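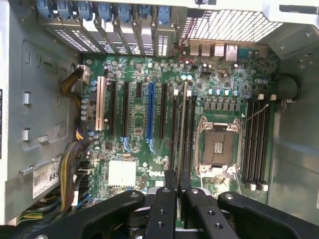
Photo: Stollis visitor pages

We came to Baltura's open day in July hoping to see memory go into an old Dell, and the arm stopped on us! Our guide was lovely about it and told us fault 457 means too much push on the way down.
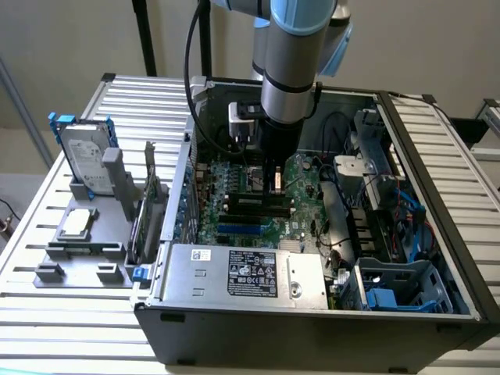

3 min read

She said a crooked stick can crack a slot, so they'd sooner have it quit early (I'd have shoved, I'm afraid).

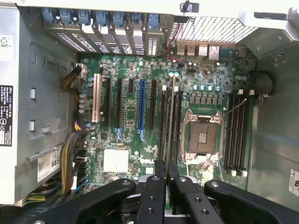 It stopped twice more before lunch, and we stayed for all of it, coffee in hand.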